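Carnet de labo, côté code
Lundi 9 mars, par Aminu Lawal
Temps de lecture : 3 min

Rentré tard, j'écris vite sinon je perds tout. Journée entière sur le planificateur de prise, branche « lorente ». Rien mangé à part un café et demi.

Ce matin : le nœud de perception plantait au démarrage. Deux heures pour trouver un horodatage en millisecondes là où Hustel attend des nanosecondes. Corrigé, une ligne. J'ai ajouté un test, quand même.

Ensuite le vrai sujet. Dans le carton les sachets se touchent tous, le plastique brille, la segmentation colle deux emballages en un seul et le point de prise tombe pile dans le pli. Visitación veut qu'on passe par la profondeur d'abord et la couleur après. Moi je pensais l'inverse depuis janvier. On a essayé sa version. Les masques sont plus propres sur le rejeu, surtout contre la paroi droite, là où les paquets sont debout. Bon. Elle avait raison, je l'écris ici et nulle part ailleurs.

Côté commande : le bras gauche descend, le droit attend pince ouverte. Pour l'instant le droit n'est qu'un obstacle dans la scène de collision, un gros cylindre tout bête. Il faudra lui donner sa propre file de tâches mais pas cette semaine. Lovano recalcule la trajectoire à chaque nouveau nuage de points, 214 ms en médiane, 349 dans le pire cas. Trop long encore. J'ai coupé le lissage final pour voir, on descend à 227 au pire mais le poignet tremble, donc remis.

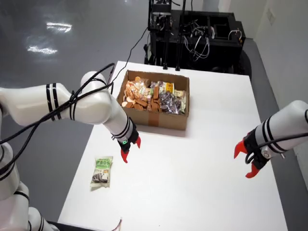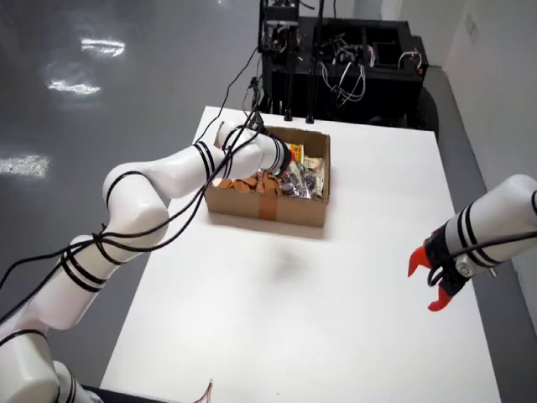
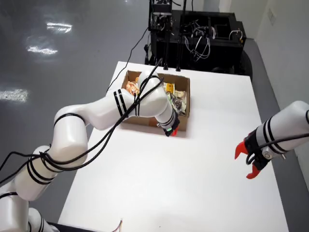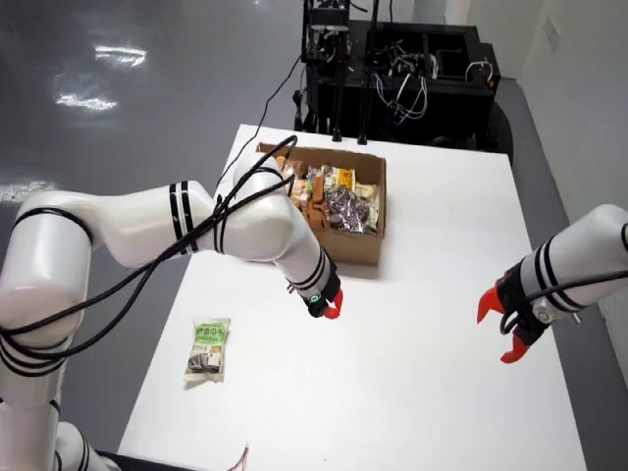 Table, carton, les deux bras, à différents moments. Le sachet posé seul à côté du carton : première et dernière photo.

Ce sachet isolé, justement. Sur la table blanche, contour net, la pose sort du premier coup avec une confiance ridicule. Le même genre d'emballage au milieu des autres, c'est une autre histoire. Idée : se servir des prises sur table pour recaler le modèle de hauteur des doigts, je suis à peu près sur qu'on a un décalage constant en z. À vérifier avec les journaux, pas à l'oeil.

Autre truc, les câbles le long du bras gauche. Le modèle géométrique les ignore complètement. Quand le coude se replie le planificateur croit avoir de la place, et moi je garde la main sur l'arrêt. Rajouter une enveloppe autour des segments, même grossière.

Fin d'aprem : Clellden refuse de rejouer les fichiers enregistrés avec l'ancienne version des messages. Script de conversion commencé, pas fini, il mange les transformées statiques. Demain.

À faire :
- finir le convertisseur
- enveloppe câbles
- seuil de confiance à sortir du code, fichier de config !!
- répondre à Visitación pour la fusion de sa branche
- dormir

Commentaires (3)

V. Escobar
Je l'ai lu, le passage de 'j'avais raison'. Ma branche est prête, rebase avant stp.

tomtom_ros
Pour les transformées statiques on a eu pareil, il faut les republier au début de chaque fichier converti, sinon elles arrivent trop tard au rejeu.

Aminu Lawal
@tomtom_ros merci, je teste ça demain matin. @Visitación rebase en cours, deux conflits dans la config.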